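Notebook, August. Bag packing, hand-held collection.
Entry for Monday. Started 9:40.

Aim for today

Find out why the blur filter is throwing away so many of the approach segments. The policy trained on the Grovo set hesitates above film packets, and my working guess is that it has hardly seen the last part of the approach in training. Danish Ansari thinks the cause is the gripper width signal. We agreed to check the filter first since it needs no new demos.

Background for whoever reads this later

The filter scores each image by variance of the Laplacian over the full picture and drops anything below a cutoff. The cutoff is 100. It was tuned on the Illport recordings, which were mostly rigid boxes on a table with fixed lighting and slow hands. Varnport is different: soft cloth, shiny film, several small packages lying near each other, and operators who move faster. Nobody changed the cutoff when we switched. That includes me.

A second problem is that the score is taken over the whole circle of the fisheye view. The jaws are fixed to the camera, so they stay sharp when everything else smears. A fast sideways move can pass because the linkage edges hold the score up, and a slow approach over plain cloth can fail because there is very little texture to score. The number is partly a measure of how much cloth is in view.

Method

1. Pulled 2,000 images from the Varnport set, taken only from approach segments (jaws open, no contact, before the width signal starts to fall).

2. Masked the jaws with a fixed polygon, one per side, plus the black corners. The polygon was drawn with the jaws fully open. It is wrong for a closing hand, but closing is outside this test.

3. Split the remaining circle into an upper half and a lower half and scored each one separately. Target packets tend to sit near the center in these segments, so I added a third region, a center window just beyond the fingertips.

4. Compared the three scores with the old whole-image score, then looked at the cases where they disagreed most. The one I keep going back to has a red packet between the open fingers, back side up. Much of the upper half is streaked and the small print on the packet can't be read, but the seam down the middle of the back and the ribbing on the top strip are there, and so are the bars of the barcode panel. For a grasp that is enough. The outline is usable and the gap on both sides can be judged.

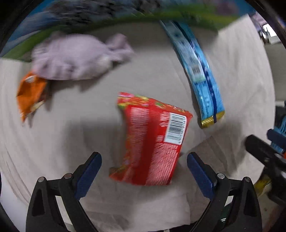
5. Relabeled by hand. Rule used: keep if the outline of the target packet can be traced on both sides between the jaws, drop otherwise. Legible print is not required. Background smear is ignored completely. Danish and I each labeled 1,000, with no overlap, which was a mistake. We have no agreement figure and will need to do a shared batch.

6. Refit a cutoff on the center window only, using the hand labels.

Results so far

The center window score follows the hand labels much better than the old score. The upper half score is close to useless as a keep/drop signal. It mostly reports wrist rotation and whatever is behind the cloth. The lower half is in between, and I suspect the mask of leaking: there is a rim of jaw edge left along the inside of the linkage openings, where cloth shows through and the polygon does not follow.

Crimped ends and creases on glossy film give a high score even with visible smear, because the highlights stay bright. Expect false keeps whenever a shiny package drifts into the window beside the target. Clipping the brightest pixels before the Laplacian helped on the few I tried. Not tested properly.

13 images could not be labeled by either rule. In all of them two packets overlap and it is unclear which one the operator was going for. Set aside in a separate list, not deleted.

Notes on the width signal

Checked Danish's idea in passing. The width trace is clean in the segments I opened, with no early dip before contact. I don't think it explains the hesitation, but I only looked at the approach part. He wants to look at release as well, where the pads sometimes stick to film.

To do

- Redraw the jaw mask to follow the linkage openings.
- Shared labeling batch, both of us, same images, no talking.
- Highlight clipping: run on the full sample and write down the false keeps.
- Retrain on Varnport with the center window filter, same seed and schedule as the last run. Change nothing else.
- Ask Hao whether their converter drops segments with gaps or fills them. If it fills them, part of the old training set has repeated images in the approach and the earlier comparison needs redoing.

Mask file and label sheets are in the usual folder. The old cutoff is still the default in the shared config, so set it by hand until the retrain is finished. Stopped 17:15.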